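Search this site Go

About Brasis

Brasis is a language school in Skimatton. We teach English to adults who live or work in the area, and we run smaller courses in Spanish and Ukrainian when enough people ask for them. The school was started by Hryhorii Ostapchuk, who had taught evening classes in Drunamgate before that and wanted a place where people could study at hours that suited shift work.

We began with one rented classroom above a shoe repairer's. We now have 3 classrooms and a small library on the ground floor of the Sydorenko building, next to the bus station. The entrance is on the side street. There is a bell if the door is closed.

How we teach

Classes have no more than 9 students. Each course runs for a term and meets twice a week, in the morning or in the evening. New students take a short written test and then talk to a teacher for a few minutes. After that we suggest a level. If the level turns out to be wrong, you can move in the first 2 weeks without paying again.

Most lesson time goes on speaking and listening. Grammar is taught as it comes up, and homework is mainly reading. We don't follow a single coursebook. Teachers choose their own texts, which have included tenancy agreements, bus timetables, local news stories and short novels. Students who need English for a particular job can bring in letters or forms they have to deal with, and we will work on them in class if they agree to share them.

We prepare students for the usual exams but we are not an exam centre. You would sit the exam in Drunamgate, and the office can help you book it. 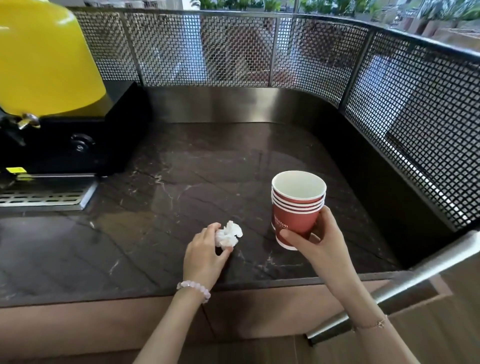
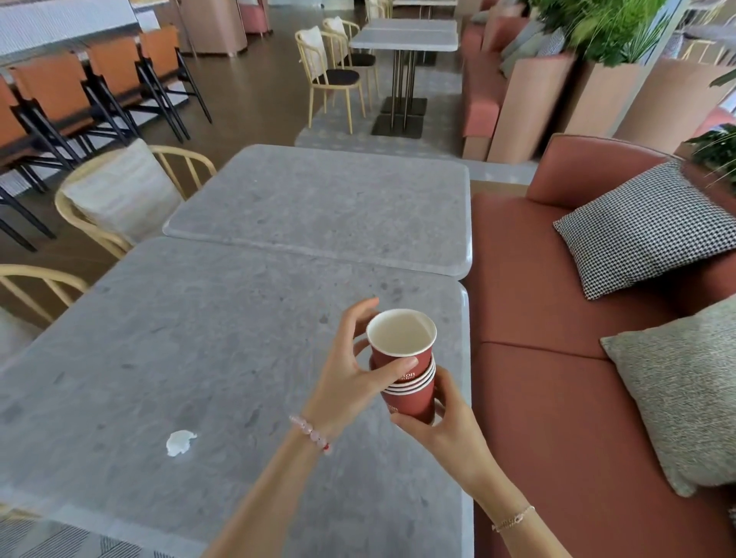

Can I join a course after the term has started?

It depends on the level and on how many places are left. Beginners' groups close after the second week, as the early lessons build on one another. Higher groups stay open for longer. Ring the office and we will tell you what is free.

The library

The library has 1000 books, most of them in English and graded by level. A good number were given by former students. Anyone enrolled on a course can borrow 3 at a time, and there is no charge for late returns, though we do ask for them back before the December break so that the shelves can be checked.

Our teachers

All our teachers hold a recognised teaching qualification, and most of them learned English as a second language themselves. Hryhorii still takes the upper intermediate evening group. He also meets every new teacher before their first lesson and sits in on one of their classes each term.

Fees are paid by the term or in 2 parts. A current price list is kept at the office.

Contact the office | © Brasis Language School, Skimatton | Back to top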